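로봇 동아리 멀비 활동 사진첩: 선반에서 상자까지

인쇄하기 | 이메일로 보내기

06/10/2024

안녕하세요, 멀비에서 기록 담당을 맡고 있는 사람입니다. 기록 담당이라고 하면 뭔가 멋있어 보이지만 회의 때 제일 늦게 온 사람이 맡는 자리예요. 그래도 하다 보니 정이 들어서 지금은 다른 사람한테 넘기라고 해도 안 넘길 것 같습니다. 이번 학기에는 휴머노이드 로봇으로 부품을 집고 옮기는 과제를 하고 있어요. 선반이랑 플라스틱 통 사이를 오가면서 물건을 집어 넣고 꺼내고, 말로 하면 한 줄인데 막상 해 보면 한 학기가 모자랍니다.

우리 로봇 이름은 사스토예요. 이름은 투표로 정했는데 제가 민 이름은 2표 나왔습니다. 한 표는 제 거였고요. 나머지 한 표 주신 분, 아직도 감사하게 생각하고 있어요!

그동안의 작업을 메모랑 같이 올립니다. 순서는 대충 작업한 차례대로인데 중간에 좀 섞였을 수도 있어요. 동아리 들어올까 말까 고민하는 분들은 끝까지 읽어 보시고, 그냥 구경 오신 분들은 편한 데만 골라 보세요.

첫 모임

1월에 처음 모였을 때는 로봇을 켜지도 못했어요. 안전 교육만 두 번을 들었거든요. 비상 정지 버튼 누르는 연습을 어찌나 많이 했는지 집에서 전기밥솥 버튼 누를 때도 손이 먼저 나가더라고요. 로봇이 움직일 때는 버튼 담당이 절대 휴대폰을 보지 않는다, 이게 멀비의 1번 규칙입니다. 2번 규칙은 쓴 공구 제자리에 놓기인데 이건 아직도 잘 안 지켜져요. 육각 렌치 찾는 데 쓴 시간을 다 더하면 과목 하나는 더 들었을 것 같아요.

조종은 생각보다 훨씬 어렵다

처음 조종을 맡으면 다들 어깨에 힘이 잔뜩 들어갑니다. 저는 팔을 너무 크게 휘둘러서 옆에서 보던 선배가 한 발 물러섰어요. 사람은 물건을 집을 때 손목을 얼마나 돌릴지 생각을 안 하잖아요. 로봇한테 시키려면 그걸 다 의식해야 하니까 십 분만 해도 머리가 멍해져요. 에토남 아그베코 선배는 게임을 오래 해서 그런가 첫날부터 손놀림이 부드러웠는데, 본인 말로는 게임이랑은 상관없고 숨을 천천히 쉬면 된답니다. 그래서 다 같이 숨을 천천히 쉬어 봤는데요, 음, 저는 잘 모르겠어요.

기록은 한 번에 하나씩

집기 동작 하나를 시작부터 끝까지 하고 나면 그걸 한 회로 저장해요. 지금까지 모은 게 2000회가 넘습니다! 그중에 제가 한 건 아주 일부고요, 이름표를 잘못 붙여서 다시 정리한 것까지 치면 제 몫이 좀 늘어납니다. 처음에는 파일 이름을 각자 마음대로 지었다가 큰일 날 뻔했어요. '최종', '진짜최종', '이걸로'가 한 폴더에 다 들어 있었거든요. 지금은 날짜, 조종한 사람, 부품 이름 순서로 적습니다. 새로 오시는 분들도 꼭 이렇게 해 주세요, 부탁이에요.

토모스 본 선생님 오신 날

지도해 주시는 토모스 본 선생님은 칭찬을 잘 안 하십니다. 대신 질문을 하세요. "왜 그쪽에서 접근했지?" 이 한마디에 세 명이 동시에 서로를 쳐다봤어요. 그날 배운 건, 손이 통 가장자리에 가까울수록 천천히 들어가야 한다는 거였어요. 당연한 얘기 같은데 우리는 그때까지 속도를 처음부터 끝까지 똑같이 두고 있었습니다. 선생님이 가시고 나서 설정 파일을 열어 봤더니 속도 값이 600으로 떡하니 박혀 있더라고요. 누가 넣었는지는 묻지 않기로 했어요(저 아닙니다).

비커스태프 교내 대회 준비

다음 목표는 비커스태프 교내 대회예요. 주어진 시간 안에 지정된 부품을 알맞은 자리로 옮기는 종목인데, 부품 목록은 대회 당일에 나온대요. 그러니까 한 가지 물건만 죽어라 연습해서는 소용이 없고, 둥근 것도 납작한 것도 휘어진 것도 골고루 해 봐야 합니다. 저는 납작한 게 제일 싫어요. 바닥에 착 붙어 있는 걸 손가락으로 들어 올리는 게 진짜 사람 미치게 해요. 에토남 선배는 반대로 둥근 게 더 싫다고 합니다. 굴러갈까 봐 자꾸 손을 급하게 오므리게 된다고요.

팀은 4명으로 나가기로 했어요. 조종 하나, 버튼 하나, 기록 하나, 그리고 나머지 한 명은 시간을 불러 주는 사람입니다. 시간 부르는 자리가 쉬워 보여도 목소리가 떨리면 조종하는 사람도 같이 떨려요. 연습 때 제가 너무 비장하게 "삼십 초!" 하고 외쳤다가 다들 웃는 바람에 그 회는 못 쓰게 됐습니다.

통에서 꺼내기, 통에 넣기

요즘 제일 많이 붙잡고 있는 작업이에요. 선반 위에 있는 물건은 그래도 옆에서 다가갈 수가 있는데 통 안에 든 건 위에서 내려가야 하니까 손목 각도가 완전히 달라지거든요. 게다가 통 안에 다른 물건이 같이 있으면 손가락 하나가 꼭 엉뚱한 데 닿아요. 저희끼리는 이걸 '새끼손가락 문제'라고 부릅니다. 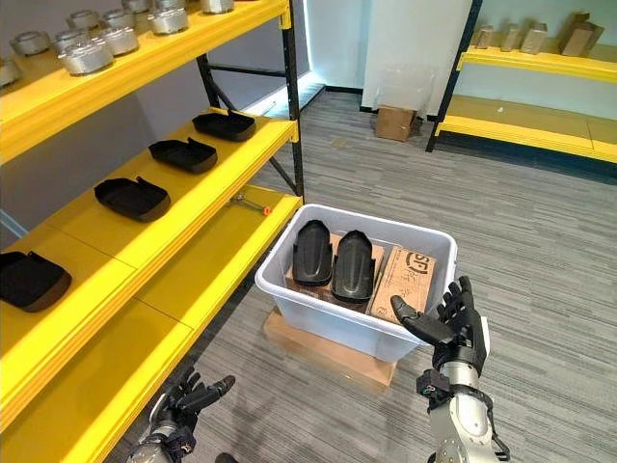 그래서 요새는 손을 넣기 전에 통 옆에서 잠깐 멈추는 연습을 따로 하고 있어요. 멈춰서 손가락을 펴고, 어느 쪽으로 들어갈지 정하고, 그다음에 내려갑니다. 별거 아닌 것 같죠? 그런데 멈추는 습관을 들인 뒤로 조종하는 사람 표정이 훨씬 편해졌어요. 시간은 조금 더 걸리는데, 대회 때까지 줄이면 되겠지 하고 있습니다. 에토남 선배는 멈추는 시간까지 기록에 넣자는 쪽이고 저는 잘라 내자는 쪽이라 아직 결론이 안 났어요. 다음 모임 때 또 얘기하기로 했습니다.

왼손도 골칫거리예요. 오른손으로 집는 데만 정신이 팔려 있으면 왼손이 어디 있는지 잊어버리거든요. 그래서 버튼 담당이 중간중간 "왼손!" 하고 불러 주기로 했는데, 이게 또 조종하는 사람이 자기 왼손을 보는 부작용이 있습니다. 지금은 "사스토 왼손!"으로 바꿨어요. 좀 길지만 헷갈리지는 않아요.

스토빌 견학 얘기

방학 때는 스토빌에 있는 물류 창고로 견학을 가요. 거기서는 선반 배치를 어떻게 하는지, 자주 쓰는 부품을 어느 높이에 두는지 보고 올 생각입니다. 저희도 지금 물건 두는 자리를 계속 바꿔 보고 있어서 물어볼 게 산더미예요. 질문 목록을 공유 문서에 만들어 뒀으니까 궁금한 거 있으면 아무나 적어 주세요. 점심 메뉴 질문은 제가 지웠습니다, 죄송해요.

새로 오고 싶은 분들께

코딩 못 해도 됩니다. 저도 들어올 때 못 했고 지금도 잘한다고는 못 하겠어요. 조종이 재밌어서 남은 사람도 있고, 데이터 정리가 적성에 맞아서 남은 사람도 있고, 저처럼 메모하고 사진 고르는 게 좋아서 붙어 있는 사람도 있어요. 편한 신발 신고 오시고, 소매가 너무 긴 옷은 피해 주세요. 긴 머리는 묶어 주시면 좋겠습니다. 첫날은 안전 교육부터 하니까 로봇을 바로 못 만진다고 실망하지 마시고요, 두 번째 모임부터는 버튼 담당으로 바로 들어가요!

다음 사진첩은 대회 끝나고 올릴게요. 혹시 이 글에서 틀린 거 발견하신 분은 동아리방 화이트보드 오른쪽 구석에 적어 두시면 제가 보고 고치겠습니다.

인쇄하기 | 이메일로 보내기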